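Pirjo Suominen
June 25, 2025

1/ A few people asked how we are budgeting for the ground robot at Dosotgate, so here is where the plan stands. Nothing is signed. It's a carrier for moving parts and mail across the plaza between the office buildings, outdoors, on wheels.

2/ We started in March with two quotes, one from Hanex and one from Plorkier. Both looked fine on paper. What neither quote had in it was anything about our ground, so we put the route first and went back to the prices later. 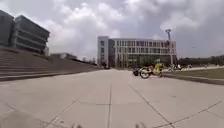
The steps were the first thing to cross off. Hanex offers a stair option and it adds a lot to the price. We decided the robot stays down on the flat and anything going up the steps gets carried by hand, same as now. That took the biggest single line out of the budget.

3/ Bikes are the next item. People ride across the plaza and along the edge of it, and they don't keep to one line. So the base package with the front bumper only is out for us. We are pricing the version that can see a bike coming from the side. Plorkier includes that. Hanex sells it as an add-on.

4/ Wheels. The paving is big concrete slabs with joints between them, and a lot of the joints and cracks have been patched with dark sealant. Pascual Carrasco, who runs our grounds budget, asked for the larger wheel set on both quotes so we could compare the same thing. Small wheels are cheaper to buy but I don't want to find out in winter that they were the wrong choice.

5/ Related - who pays for the ground itself? Väisänen does our paving repairs. I asked them for a separate price on the joints along the planned lane, and that price is now in the robot budget and not in grounds. Pascual was firm on this and I think he is right. If the robot needs a smoother seam, the robot project should pay for it. There is also a heap of pale material out toward the trees that the route has to go around until someone deals with it. 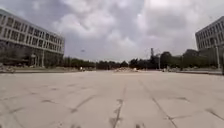

6/ Running costs. The service contract we are looking at is $591 a month per unit. It covers software, the data line, and one visit per quarter. It does not cover tires, and it does not cover damage by a third party. Read that part twice if you are buying one of these. I had to ask for the tire price list separately.

7/ How many units? We are asking for 2. One would handle the trips on a normal day, but with one there's no spare when it goes in for service, and then the mail people are back to pushing carts and everyone decides the project failed. If the money only covers one, I would sooner wait a year.

8/ Staff time is the line most likely to be left out. Somebody has to charge it, wipe down the sensors, and go get it when it stops halfway across. I put in 7 hours a week for the first half year. Pascual thinks that is high. We left it in.

9/ The open middle of the plaza looks like the easy part and for driving it probably is. For planning it raised a question, which is how the robot knows where it is with so little near it. Both vendors say their mapping can use the building fronts on each side and the curb. I asked for that in writing, along with who pays for remapping if a hedge or a sign gets moved. Plorkier answered the same day. Hanex has not answered yet.

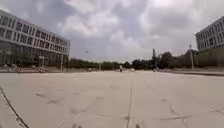 10/ Things I would ask for before comparing any quotes:
- price with the wheels you need, not the ones in the brochure
- price of a replacement battery, fixed for the contract term
- what happens to the maps if you cancel
- top speed with people on foot nearby
- shipping both ways for repairs

We forgot the last one on the first round and had to send both quotes back.

11/ Next step is a paid trial, with the fee taken off the purchase price if we go ahead. Plorkier agreed to that in principle and I am waiting on the terms. The charging spot is still open too - it has to be under a roof, and the electrician's quote isn't in the total yet. I will post the numbers when I have them.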